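Ticket 563 – head view and gripper views drifting apart
Opened by: Ga-eun Nam
Project: Irnar, two-handed demos
Status: open, waiting on Gun-woo

Hi all, me again! I've been going through the foam ring and white bin set and I think I've got to the bottom of most of it, so I'm dumping everything in here before I forget.

What I saw first: when I line up the head view with the two gripper views, the hands close at different times. On short demos you'd never spot it, but on long ones the right gripper is visibly late.

Tried so far:
– swapped the left and right cables over. No change.
– restarted the recorder between demos. Better for the first couple, then it creeps back.
– asked Ha-rang to re-stamp 100 demos with the clock from the head unit instead of each gripper's own. Big improvement, the lag is gone in all but 2 of them.

So I'm fairly sure it's the clocks and not the cables (sorry Hae-won, I did blame your cables). The policy trained on the re-stamped set also grabs the ring much less early, though I'd want another go before anyone puts that in the write-up.

Stills from the set, two gripper views and then the head view:

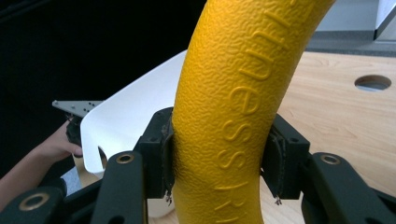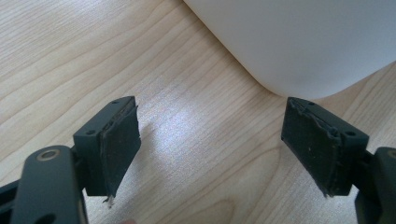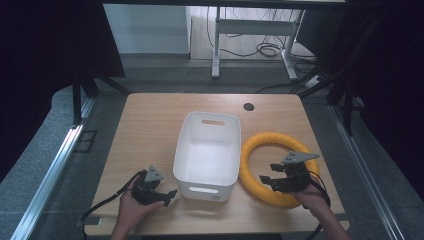
Gun-woo, could you look at the 2 leftovers when you get a minute? My guess is dropped frames at the start, but I haven't checked the logs properly. Ye-seo wants the old stamps kept as well, so please don't overwrite anything – I've put the new ones in a separate folder on Bidusby. Will run the same fix on the June demos next and report back.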